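From: Si-eun Jeon
To: Facilities and Workshops mailing list
Date: December 20, 2023
Subject: Re: Sorting of electrical small parts before the inventory

Dear colleagues,

Thank you to those who replied to the notice. One question was raised by several sections, and I quote it in full.

Eun-seong Moon wrote:
> The Veltum stores list has a single line, 548, for "breakers and fittings."
> We have two-pole breakers with red toggles on the bench together with
> small white plastic pieces that may or may not belong to them. Are these
> to be entered on the same line, and do they go in the same tray?

Breakers are to be entered on line 548. Plastic pieces are to be entered on line 74 unless the section can confirm which device they belong to. They should not be placed in the same tray as the breakers, even where they were found together.

Each section will use the green trays issued in July. A tray must be empty before sorting begins. Parts should be laid out on the bench first, face up, so that the markings can be checked against the list. Where a marking cannot be read, please enter the part as "unidentified" and leave the rating column blank. Ratings should not be copied from a similar part.

Sections in the Dultance building should return their sheets to Room 41. All other sections should send theirs to Room 91. Requests for additional trays may be sent to me directly.

Regards,
Si-eun Jeon
Workshop Stores
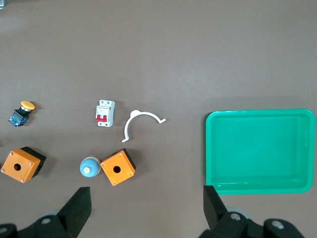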